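Closing a long felt seam by hand

Tools and materials: wool-blend felt, matching polyester thread, a size 6 sharp needle, clips, fiber fill, a blunt stick for packing.

Cut the body panel with a 6 mm allowance on both long edges. Mark the stitch line on the wrong side with chalk. Pins distort thick felt, so hold the edges with clips.
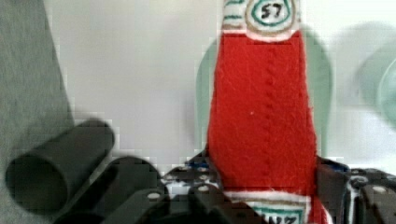
Stitch length controls how the finished seam looks. Use backstitch with 10 stitches to the inch, and pull each one only until the thread lies flat. Excess tension draws the felt inward at every stitch. On a tall shape the effect is easy to see: the seam down the red bottle has a line of small puckered dimples and forms a slight ridge. Some makers want that texture. To reduce it, loosen the thread and press the allowance open with a finger before turning. Fuzzy felt also holds lint – run a tape roller over the surface last.

Lettering goes on the label band before the band is attached. Let marker ink dry flat for 10 minutes, then sew the band on with small whip stitches along both edges.

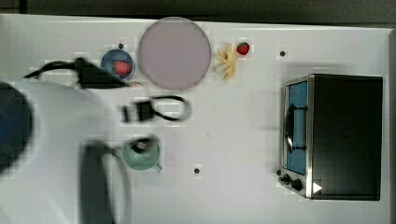

Niltimholm Soft Toy Workshop – Sewing Guides

Fill from the closed end toward the opening in small tufts. Pack the outer wall first, then the core. Stop 19 mm short of the opening and fold the allowance in.

Close with ladder stitch, taking equal bites from each side. Knot twice, pass the needle through the body, and trim the tail flush with the felt.

Next guide: Flat bases and weighted inserts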